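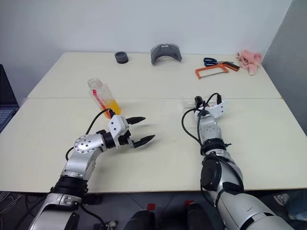 Mine does the same thing on the left side, opens fine and then won't close, no error on screen, I restarted it 5 times and gave up. That was the first comment under the old page, left by someone signing as Tekier, and it's why I'm rewriting the whole thing. The old version started with the software. Wrong place to start. Start with the cable.

Gripper stuck open on a two-arm bench setup — what to check, in order

Applies to the Esum arms with the parallel grippers, cable run on the outside. If yours has the cable inside the arm, steps 1 to 3 won't help you much.

Before anything: hit the stop. Both arms, not just the bad one. I know. But the good arm is still live and it will happily finish its move while your hand is in there. Power off at the supply, wait for the lights to go out. Hold up the arm while you cut power if it's over anything, some joints sag.

Clear the table in front of it too. Blades first (saws, scissors), then anything with liquid in it. A sagging arm and a bottle next to a powered laptop, you can guess.

Step 1. Look at the cable loop at the elbow.
Follow it from the gripper back past the elbow with your fingers. You want slack when the arm is fully straight and no pinch when it's fully folded. Move the arm by hand, power OFF, through both. If the loop goes tight before the arm does, that's your fault right there. Mine pulled tight at full reach only, so it looked random for weeks.

Step 2. Reseat the plug at the gripper.
Pull it straight out, don't wiggle. Check for a bent pin. Push back till it clicks. No click means it isn't in, even if it looks in.

Step 3. Do the same at the base end.
People skip this. Don't. The base plug on mine was half out and teh gripper plug was perfect.

Step 4. Power up, one arm only.
Leave the other one off. Send open, then close, nothing in the fingers. Keep clear. If it closes, run it 5 more times with the arm at different reaches. If it fails only when stretched out, back to step 1 and give the loop more slack.

Step 5. Read the log.
Open the Phromma console, go to the gripper tab, scroll to the last stop. Code 408 is a timeout, the gripper never answered. Cable or plug nearly always. Code 1782 is over current, it answered but something jammed — check the finger rails for grit or tape glue.

Step 6. Timeout setting.
Only if everything above is clean. Ours was at 2000 ms and it's fine there. Do not raise it to make the error go away, you just get an arm that keeps moving longer with a dead gripper. Votutness had a bit in thier old guide saying to double it. Ignore that.

If it still won't close

Swap the left and right grippers, power off first. Fault moves with the gripper, it's the gripper. Fault stays on the same arm, it's the cable or the board in the base. Tag the bad part and keep it off the bench.

Don't push the fingers shut by hand with power on. Ever.

Still to add: clip spacing for the cable, and photos of the bent pin if I can find it. Probably November.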